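Spent the morning at Zukasier's place in Wundgate, where they've been teaching a humanoid to do the dull stuff – sinks, counters, cables on the floor. I have been asking "can it do chores yet?" for years, so you can imagine how fast I said yes to the invite. Thread!

First thing I learned: cables are a great test. A plate keeps its shape when you pick it up. A cord has other ideas, and every tug at one end changes what's going on in the middle. 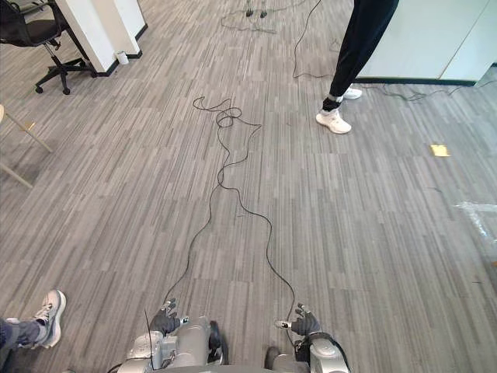 Two hands, one very long black cable, one tangle.

I can't coil an extension cord neatly myself and I've owned one since college, so I'm grading generously.

Then the bathroom jobs. I thought these would be the easy ones (small space, everything within reach) and the team laughed at me. Toothpaste is soft, it gets softer as you use it up, and the cap is tiny.

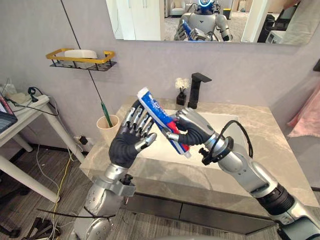

The grip is what got me excited. Squeeze too hard and you've decorated the sink, too light and the tube swivels. My old favorite, the Tremblay arm, used to handle everything like it was a brick. Hands with real fingers have come such a long way!

And yes, putting things back counts as a chore. Ask anyone who shares a bathroom. I'd take a robot that only tidied the counter and never learned another thing.
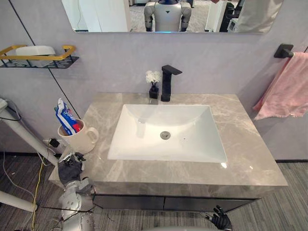

So could one of these clean a whole bathroom by itself today?
Parts of it, with people close by. Single jobs like moving a tube or clearing a counter are within reach, but stringing 9 of them together in a house it has never seen is still a big ask.

The folks at Zamcombe told me the same about shop floors, by the way. Sweeping is mostly fine. Picking up whatever got dropped in front of the broom is the hard bit – cords, wrap, bits of paper, all different every time.
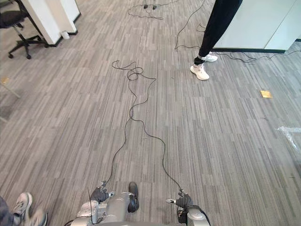
Which is why I'd love to see more demos on plain old office carpet and fewer on spotless white tables. Give me clutter. Give me 1,000 tries at the same annoying cord and show me the bad ones too.

My guess is 3 years before I'd trust one alone with my hallway closet. Going back in September, send me your most hated chore and I'll ask if they'll try it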